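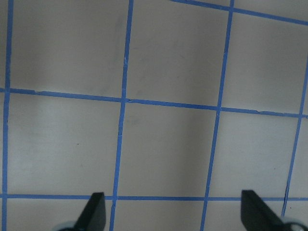
3 min read

From: Santino Aravena
To: skornard-builders
Date: Oct 30, 2024
Subject: Re: [skornard-builders] grid calibration, paper or bare table?

Replying to the question from the weekend, quoted so the thread stays readable:

> We're setting up an arm in our shared shop and trying to decide
> how to mark the table. One of us wants printed fiducials, the
> other wants plain squares of tape. I remember you did tape at
> Redthorpe. Did it hold up? What did you use for cell size, and
> do you tape onto the table or onto something else? Also, how do
> you check the grid once the gripper is down close to it and the
> wrist camera only sees a few squares?

We went with tape and we're still on tape. Blue painter's tape from the hardware store, laid by hand with a steel ruler and a carpenter's square. I pull each strip out longer than needed, stick one end, sight along the ruler and press it down from there. It comes out a little wavy in places. For what we do that's fine. The strips are only there so a person can say "put it in that cell" and check that the arm went to that cell. The real positions come from the calibration file, and the tape gets measured after it's down.

Cell size is 6 inches, measured center of tape to center of tape. I tried smaller cells first and the open fingers covered too much of the square to judge anything. If your gripper is narrower than ours you could go down in size.

On bare table versus paper: we've used both. Tape sticks better to the white top and the squares stay put. Kraft paper is easier to replace when you want a different layout, and a light object shows up well on brown. The downside is that paper moves and creases. Tape the outside edges down before you start the grid, and pull it tight while somebody holds the other side. If you get a tear near a line, leave it alone or replace the whole sheet. I patched one in January and the patch stood up enough to catch the rim of a cup.

For checking with the wrist camera, I do it like this. Bring the gripper down open until both fingertips are near one of the crosswise strips. Note where each tip is compared to the tape. Back off straight up, move over one cell, come down again and compare. If the tips have wandered with respect to the strip, either the strip is off or the wrist is rotated, and you can tell which by repeating it along the other direction. Don't expect the lines to be square in the wrist view. Ours lean, and I spent an evening trying to fix a camera mount that only needed the tilt entered in the config.

The check takes me about 2 minutes per row. I keep the numbers in a plain text file next to the Ladefoged scripts, one line per cell.

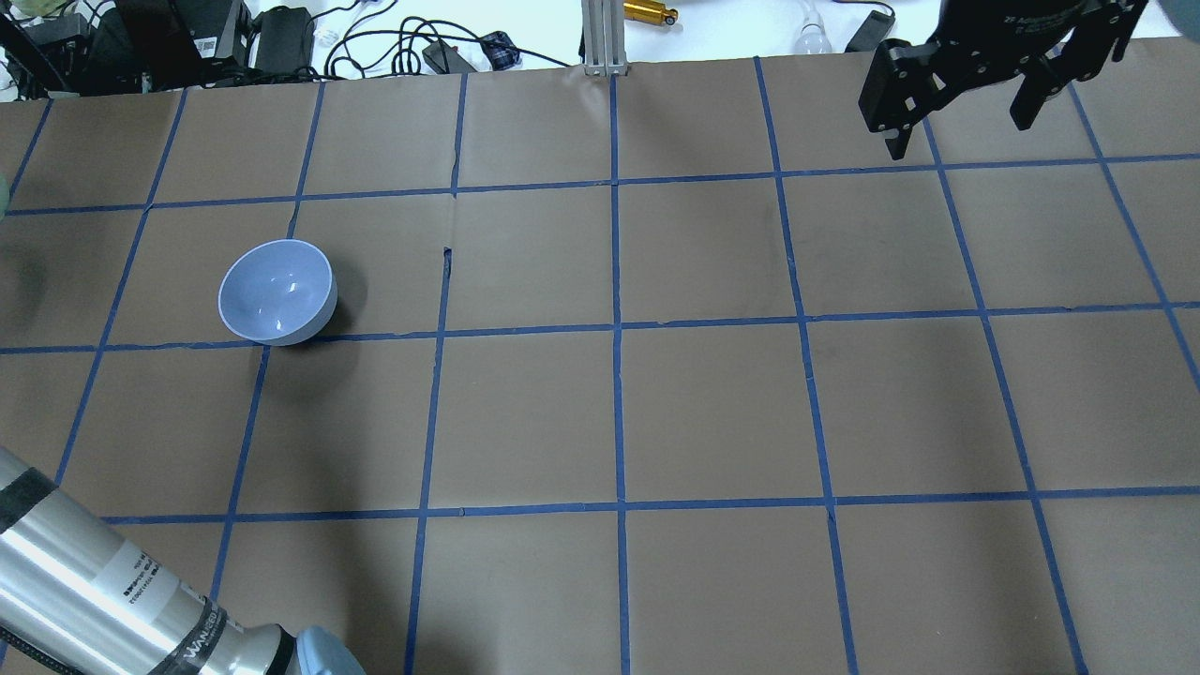 Bowl in its cell on the kraft paper, gripper parked open at the far side.

For test objects, start with a bowl. The rim gives you something to grab from any direction and you can see from across the room if it's sitting over a line. Ours usually goes down close to one of the strips, because that's the case that shows up a bad offset. In the middle of a cell everything looks good.

A few other things, in no order:

Cables and power bricks go behind the far edge of the paper. It's a mess back there and I've stopped caring, as long as nothing crosses the grid.

Shadows matter more than I thought. A dark shadow next to a bowl can fool a simple threshold, and ours falls right across the tape. Move the lamp or don't use a threshold.

Replace a strip when the nicks get bad. The fingers will chew it up if your down position is even slightly low.

The script that prints the cell table is in the Grudia folder on the shop drive. It's 99 lines and most of that is comments. I can paste it to the list if people want it.

Santino

This archive uses cookies to remember your reading preferences. Accept | Settings

Comments (3)

tapemeasure_ed
We ended up on center to center as well. Measuring to the tape edges was a pain once we changed tape widths.

k.lowell
Yes please on pasting the script.

benchrat
What do you do about the paper curling at the corners? Mine lifts overnight even with the edges taped.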